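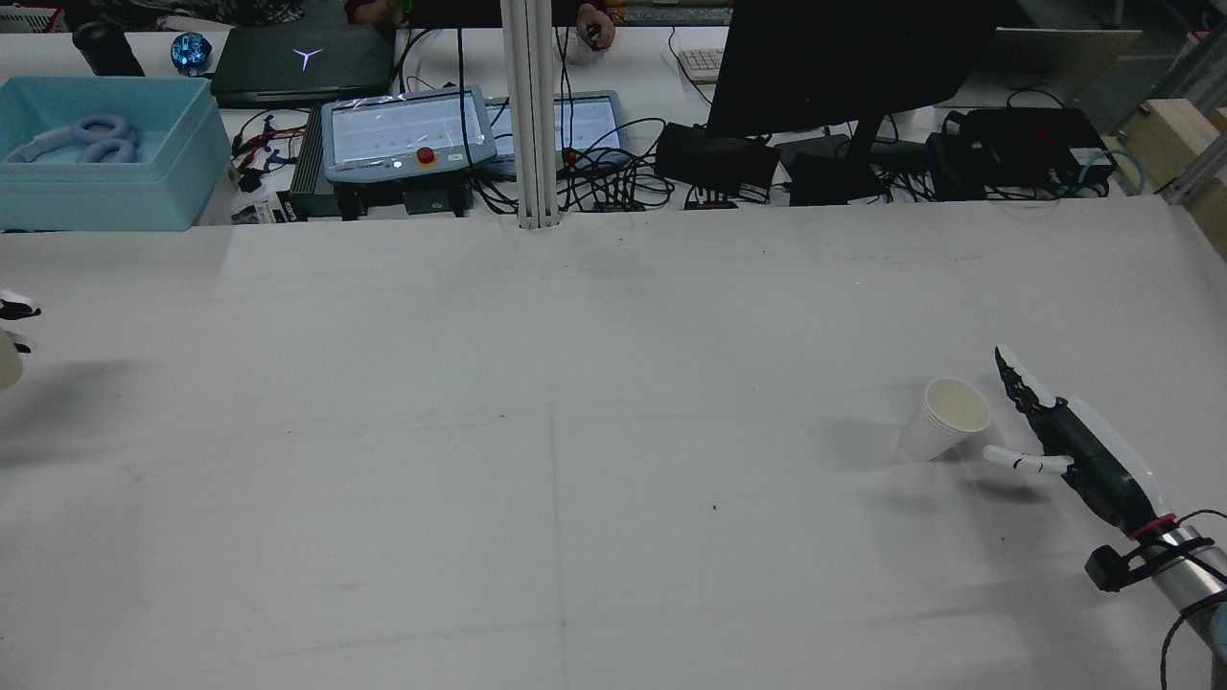 A plain white paper cup on the big white table, with the back bench behind it.

I've been on a bit of a mission about cups this month, so bear with me. When I took over the tea and coffee order from Joni Saarinen in September, I found we were getting through 125 paper cups in a box and starting a new box before I'd even flattened the old one. Some of that is visitors, fair enough. Most of it is us (me included!) putting a cup down, wandering off and then not being quite sure which one was ours.

So I've bought 20 proper mugs. They're on the shelf by the sink, they're all different colours, and if you'd like your name on one then Thandeka Buthelezi has the paint pens and very neat handwriting. Ibsa Tekleab has already claimed the green one, sorry.

Paper cups aren't going away. I've moved them to the cupboard under the kettle, and please do still use them for guests, or for when you need something light and plain on the table.

The back bench is next on my list. I love that bench, but the cables have taken over again and it's getting hard to find a clear spot for a laptop. Gert Mtshali has offered to bring some Velcro ties, and I'm thinking we give it an hour after lunch, starting at 2. If you've left headphones in the light blue box, come and rescue them before then, and I'll bring biscuits (the Hatari ginger ones, if the shop still has them).

Unathi Pillay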